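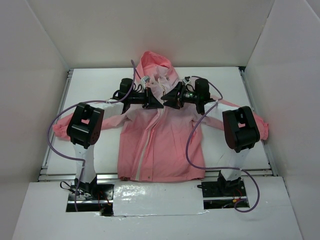 Bimanual cell rules, draft 3 – comments wanted

moura_cell
Posted in: Standards and practice

Proposed text for garment folding cells:
1. Garment starts front side up, hood toward the far edge.
2. Minimum gap between grippers: 5 mm, except during a handover.
3. Cable and tube slack checked at both elbows before each shift.

bunov57
Rule 2 won't work for zippers. Both tips have to get close to the same spot. We logged 33 false stops in April with a fixed gap. Limit closing speed instead.

stostcombe_qa
Disagree. Speed limits depend on the controller, and a gap can be checked with a gauge. Keep the gap, add a named exception for fasteners.

bunov57
Then the exception covers most of the job.

brondex_tech
Rule 3 is too weak. Check slack at full reach, both arms. A loop that clears at home position can still snag on a sleeve.

moura_cell
Agreed on rule 3, will reword. Rule 2 stays open – send stop logs if you have them.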